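Tub chair

A tub chair (you'll also hear barrel chair, or just "the round one") is a low seat whose back and arms are one continuous curve. I've kept this page going for years and still get mail about where a tub chair stops and an armchair starts, so let me start there. If your elbow can travel from one armrest around behind you to the other without meeting a corner, I call it a tub. That's my rule, and plenty of upholsterers would argue with it!

Most of them sit low and deep, and the deeper ones nearly always get a pillow, which brings the sitter forward a bit and makes the whole thing look less like a bucket.

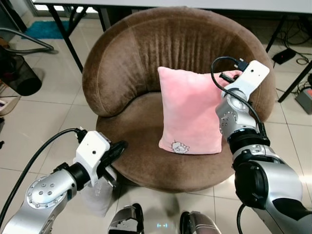
Jalau, September 2, 2026

Velvet is the covering people ask me about most, and brown velvet most of all. I love it, but it does show its life. The pile gets pushed over wherever hands and shoulders land, so the top edge of the back usually goes lighter first, and on a tight curve the fabric likes to gather into vertical creases. Neither one is damage. Brush it with a soft clothes brush, always the same direction, and leave the creases alone – pulling at them only moves them somewhere else.

Frames

The older frames are bent wood strips over a ring, with webbing across the ring. Kvido Holub, who restored chairs at the Hrubý workshop, told me he could do a ring base in 2 days and a curved back in 4, and that he charged the same for both (he was a generous man and a terrible businessman). Newer frames are often molded foam over a shell. They're lighter and cheaper, and you can't really re-web them when they sag.

The Zonska pattern, which I grew up with, has a seat 46 centimeters deep and a back 79 centimeters high. My aunt had a pair. You did not get out of one quickly.

Pillows

Use one pillow, and a square one. I've tried two and they slide toward each other in the curve until you're sitting in a kind of nest. Fuzzy covers grip velvet better than smooth cotton does, and a pink one against brown looks far nicer than it sounds on paper. If the cover has an embroidered patch, wash it inside out and cool, and let it dry flat.
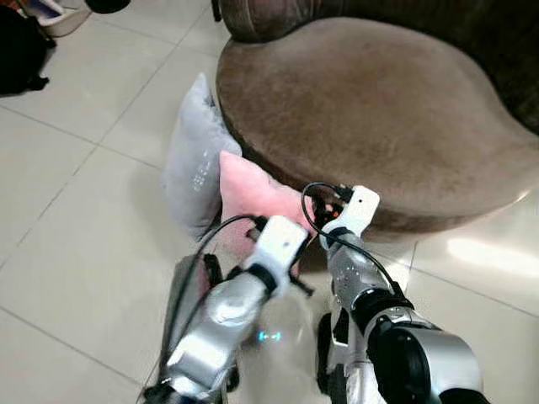

Ottomans are the other half of the story. A round ottoman in the same velvet was sold with many tub chairs, and a lot of them have outlived the chair. They get used as footrests, as side tables with a tray on top, and as something to prop the pillows against while the seat gets vacuumed. On tile they wander, so stick felt or thin rubber underneath. Karim Morsy wrote in to recommend Flarkodeck pads, and mine have held up since December.

See also: club chair, slipper chair, pouf.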